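3.2 État du logement et délai de vente

L'agence Lerkero a mis à notre disposition les dossiers de 54 logements vendus dans le quartier d'Arndale. Chaque dossier contient le mandat, les offres reçues et une fiche de visite remplie par l'agent. Nous avons écarté six dossiers dont la fiche était incomplète. Le délai de vente est compté entre la signature du mandat et l'acceptation de l'offre.

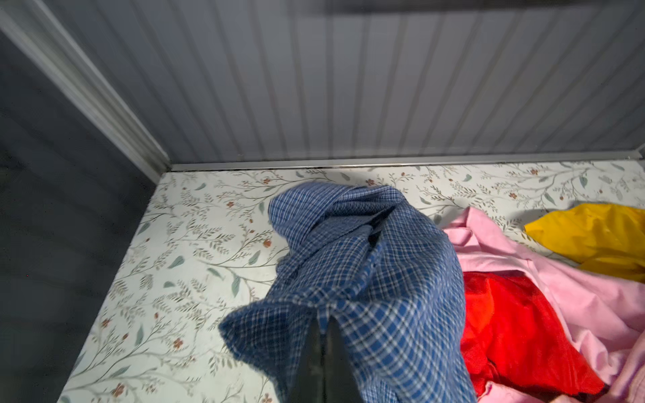

Figure 2. Tissu à carreaux bleus et blancs sur une surface à motif végétal.

Le délai médian est de 22 jours pour les biens présentés vides, et il s'allonge nettement pour les biens encore habités. Cette différence reste présente quand on contrôle la surface et l'étage, mais elle diminue si l'on tient compte du prix demandé. La fiche de visite comporte une rubrique sur les rangements, que les agents remplissent de manière inégale. Nous y avons codé séparément les revêtements décoratifs, comme le papier à petites fleurs rouille et à fines branches de la figure 2, et les effets personnels laissés en place, catégorie dans laquelle entre le tissu à carreaux de la même figure. Les deux variables sont peu corrélées entre elles. Seule la seconde est associée au délai de vente, et cette association est faible.

Il faut noter que les agents de Rawat, dont nous avons repris la grille de saisie, emploient le terme « encombré » dans un sens plus large que le nôtre. Les comparaisons avec leurs résultats doivent donc être lues avec prudence. La question du prix final est traitée dans la section suivante.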